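The Kitchen That Lives in a Computer
An afternoon at the Furkholm open day, among simulated cupboards and very patient robots

I had been told to wear comfortable shoes for the open day at Furkholm, and I did, and then I spent most of the afternoon of 20th May sitting in a chair. The robots I had come to see were at work in rooms that exist only as software, so there was very little walking to be done. There was coffee, though, and a plate of cinnamon buns, and a row of big screens where visitors could look through the robot's own eyes while it went about its practice.

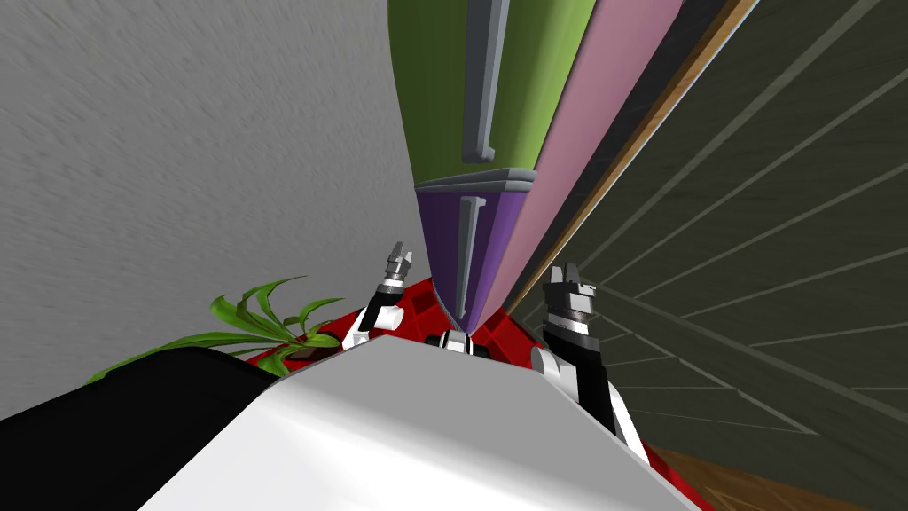
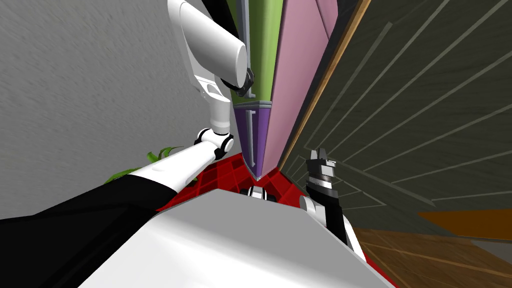 The robot's view of a tall cabinet in green, purple and pink, in the first two pictures. The third is a closer look past the gripper fingers.
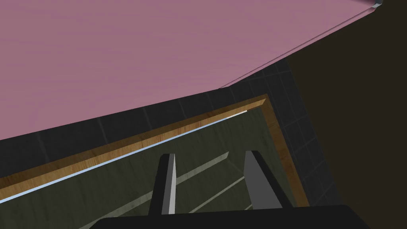

A house with 126 rooms

Inger Toft, who runs the simulation group, met us at the door with a name tag for everyone and a handshake to go with it. Her team calls the software Stirkeo, and it holds 126 rooms at the moment, most of them kitchens and pantries and the sort of back hallway where families keep their boots. A room can be repainted in a second, and it often is. That explains the colors, which had me thinking of a box of sidewalk chalk!

"We don't want the robot to fall in love with one kitchen," Inger told me, pouring my second cup. "My mother's cupboards are brown. Yours might be green. A handle is a handle, and it should learn that part."

The camera angles take some getting used to. Looking up at a cabinet from down by the robot's body, you see the doors shrink away to a point, and I tilted my head so far that the gentleman beside me asked if I was all right. (He was Ketill Ingvarsson, a retired school principal from Nernport, and he had come for the buns as much as anything.) After a few minutes your eye settles. You begin to pick out the long gray handles on the doors, and the arms on either side, and you stop worrying about which way is up.

A turn at the controls

Visitors were allowed to try it for themselves. Eetu Nieminen, the youngest engineer on the team, sat each of us down at a desk with a pair of hand controllers and loaded up a practice kitchen. My assignment was to open one cupboard door. I bumped the door, then I bumped the wall, and then I spent a good long while waving both arms around in what I can only call a friendly manner. Eetu was very kind about it. He said my wrists were too stiff, and he showed me how to bring the fingers in slowly from the side and let them close before pulling.

It took me 11 tries to get the door open. Ketill did it in 5, and I heard about it all the way to the parking lot.

What struck me, sitting there, was how much of opening a door I had never thought about in all my years of doing it. You have to stand in the right spot. You have to leave room for the door to swing, and keep your other elbow out of the way, and know when to let go. Nanna Hallgrímsson, who plans the practice tasks, keeps a notebook of these things, and she has filled 46 pages on cupboards alone. She let me read the one on sticky hinges, and I enjoyed it more than some novels.

Next on her list is a longer chore they have named Maillard, after the browning of food, in which the robot will fetch a pan, set it on the stove and put it away again afterward. She hopes to show it at the next open day, in October. I asked if there would be any real cooking, and she said the smell would have to come from the cafeteria.

I have already put my name down, and so has Ketill, who plans to practice on his own cupboards until then.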